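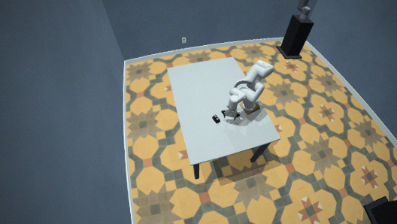 Reading time: 2 minutes

Tratanent simulation cell – pre-run inspection, grasp planner
Inspected by: Ryota Sugawara. Countersigned by: Desmond Brannigan. Period: June.

1. Scene loading. Pass. Arm, table and block load without errors. The block rests on the tabletop.

2. Joint limits. Pass. Limits in the Pirnix controller match the configuration file. Any local change must be recorded before the next run.

3. Planner timeout. Fail, corrected. The value was set to 50 ms and has been restored to 2000 ms.

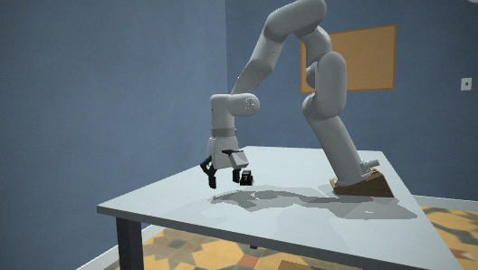
4. Collision margins. Pass with comment. The margin between fingertip and block was left at the default of 2 mm. Staff should not reduce it without written approval from Mr Brannigan.

5. Camera views. Pass. Fixed and wrist views are both published to the Oda logger.

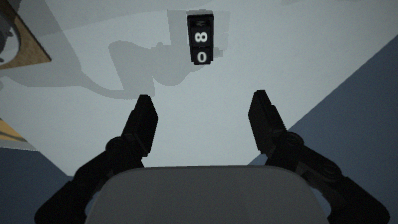 6. Pose estimate. Open. Shadow edges on the tabletop are coarse – the estimator should be checked against the true block pose before grasping is enabled.

7. Stop command. Pass. Tested from the operator console at build 11.

Item 6 to be closed by R. Sugawara. Batch runs remain suspended until then.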